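«El gas vehicular se aprende debajo del capó»

Cuando Jhosep Yupanqui habla de reductores, inyectores y mezclas, le cambia la cara. Lleva 10 años convirtiendo autos a gas licuado y todavía se emociona con el primer encendido. «Giras la llave, pasa de gasolina a gas y el cliente te pregunta cuándo va a cambiar. ¡Ya cambió, señor, hace rato! Esa parte no me aburre nunca», cuenta entre risas desde su taller, Getel, que abrió con dos socios en un local prestado.

Empezó como ayudante de un electricista automotriz, barriendo y pelando cables. Un día llegó un taxi con un equipo a gas mal calibrado y nadie en el taller quiso tocarlo. «Yo pedí quedarme después de la hora. Me pasé 3 noches leyendo un manual fotocopiado, con páginas que faltaban, y el taxi salió andando redondito. El dueño volvió con su cuñado, el cuñado con otro taxista, y así.»

Hoy la mayor parte de sus clientes son taxistas y repartidores, gente que pasa el día al volante y mira el precio del combustible antes que las noticias. A todos les repite lo mismo: el ahorro depende de cuánto se maneja. «Si usas el auto los domingos para ir a almorzar, yo te digo que no conviertas. Prefiero perder esa venta. Pero si trabajas con él – si vives dentro de él, como muchos –, ahí sí vale la pena sentarse a hacer números.»
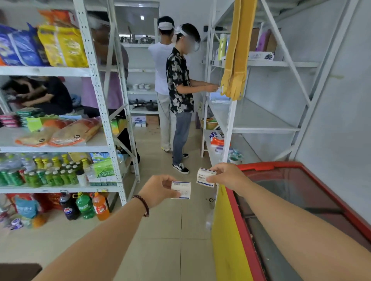
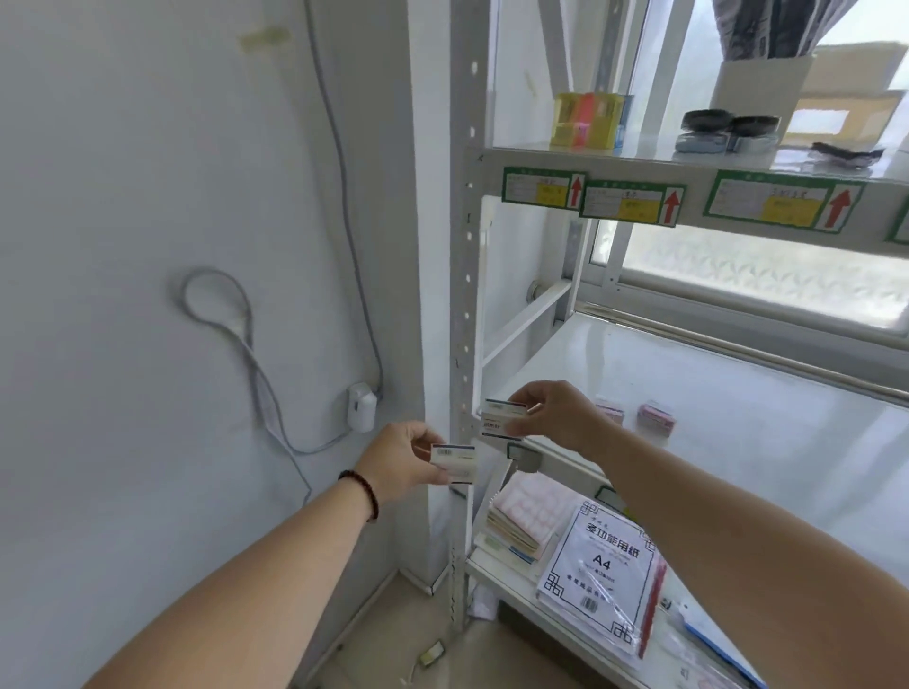
Sobre los equipos tiene opiniones firmes. Defiende la inyección secuencial para los motores modernos y se impacienta con quienes siguen montando mezcladores en autos que no los piden. «El motor te habla. Si tironea en segunda, si consume de más, algo le hiciste mal. Y hay que volver a abrir, revisar las mangueras, mirar el mapa de inyección otra vez. No pasa nada por volver a abrir.»

El tanque es otro capítulo. Yupanqui pide ver los papeles antes de aceptar uno usado y, si no aparecen, el auto se va como vino. «Me han dicho de todo. Un señor me gritó en la puerta porque su tanque era de un primo y estaba nuevecito. Puede ser, pero sin certificado no lo monto.»

En febrero comenzó a dar clases los sábados para mecánicos jóvenes, en un galpón que le cedió la familia Escobar. El grupo era de 20 alumnos, con un solo motor de práctica que había que turnarse. La pandemia cortó el curso por la mitad y él lo siguió por teléfono, mandando audios larguísimos y fotos de conectores. «Una chica me escribía a las once de la noche para preguntarme por una sonda lambda. ¡A las once! Yo le contestaba feliz, qué voy a hacer.»

Ahora quiere retomar las prácticas en grupos chicos y conseguir un segundo motor, de preferencia uno de inyección directa, que es donde ve más dudas entre los instaladores. También sueña con convertir una camioneta de reparto completa delante de los alumnos, desde el desarmado hasta la prueba en ruta.

Le preguntamos por los autos eléctricos y no se pone a la defensiva. «Me encantan, quiero desarmar uno. Pero el taxista que viene mañana a las siete trae un motor a gasolina, y a ese hombre tengo que atenderlo mañana.» Mira el reloj, pide disculpas y se levanta: lo espera un sedán con una fuga en el filtro.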